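Serving tray

A serving tray is a shallow platform with a raised edge, used to carry food, drink and tableware from the place where they are prepared to the place where they are wanted, and later to carry the remains back again. The second trip receives much less attention in the literature. Trays are made of wood, metal, plastic, lacquer, glass, papier-mâché and woven cane, and are found in homes, hospitals, canteens and hotels, as well as under a large share of the world's unopened mail.

Terminology

In everyday American use, "tray" covers nearly any flat object with a rim. The trade is fussier. A salver is a tray without handles, usually of silver and usually round, associated with calling cards and bad news. A waiter, confusingly, is a small salver. A butler's tray has folding sides and its own stand, and a bed tray has legs and a tendency to tip toward whoever is holding the coffee. The plain rectangular type with a grip at each end has no agreed name and is simply called a tray, although it outnumbers all the others.

Form and handles

The rim, sometimes called the gallery, keeps objects from sliding off. A low rim makes it easier to lift out a plate, while a high one forgives a clumsy carrier. Most household trays settle for something in between and do neither especially well.

Handles fall into two main families. Applied handles are separate pieces, screwed or riveted to the ends, and sooner or later one of them comes loose. Cut-out handles are openings made in the end walls. They have no parts to lose and allow trays to be stacked closely, but they demand a wall tall enough to admit fingers. The designer Liette Dufour, in her short book The Carried Meal, considered the cut-out the only honest handle and devoted an entire chapter to the thickness of knuckles. Reviewers were divided on the chapter.

Dark brown is a common finish. It suits most tables, sets off pale tableware and is forgiving of tea.
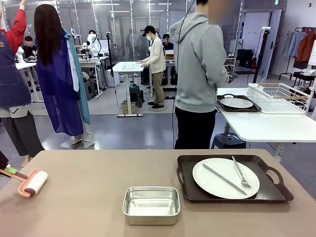 Brown serving trays on two tables. The nearer tray, with cut-out handles, holds a white plate, a knife and a fork.

Arrangement

The standard advice is to put the heaviest item in the center and tall items toward the carrier's body. Flatware may be laid beside the plate, as at table, or on the plate itself. Formal manuals disapprove of the second method for an unserved place, but it is widely used when clearing or moving things between rooms, as a fork on a plate makes less noise than a fork at large on a tray. Knives are the worst offenders. A knife set diagonally across a plate will stay put on a level walk and leave at the first stair.

Haruto Kawaguchi's handbook for hotel staff, used for many years at the Vallska training school, allows 4 kilograms for a two-handed tray and forbids conversation while carrying one. Later editions kept the weight limit and dropped the ban, which had proved impossible to enforce – particularly on the instructors.

Manufacture

Wooden trays are either joined from separate boards or pressed from thin layers in a heated mold. Pressing is faster and gives rounded corners that are easier to wipe. The Takagi workshop, known for its joined trays, never adopted pressing and at its busiest turned out 500 pieces a year. Its competitor Brisby passed that figure in its first March and has seldom let the matter drop.

Care

Wooden trays should be wiped with a damp cloth and dried at once. Soaking raises the grain and opens the joints, and the dishwasher does both in a single evening. Felt-lined trays can be cleaned with a lint roller, though crumbs pressed into the lining will generally outlast the roller. Stains from hot cups are best treated early. After 20 years they are usually described as patina.

In households

Surveys of kitchen habits are few. Natsumi Amano, writing on domestic storage in the town of Skundavness, found that the trays she came across were kept upright beside the oven, flat on top of the refrigerator, or in a place the owner could not at that moment recall. She also noted their second career as permanent furniture, holding keys, candles and remote controls.

See also

Butler's tray
Dish rack
Place setting
Salver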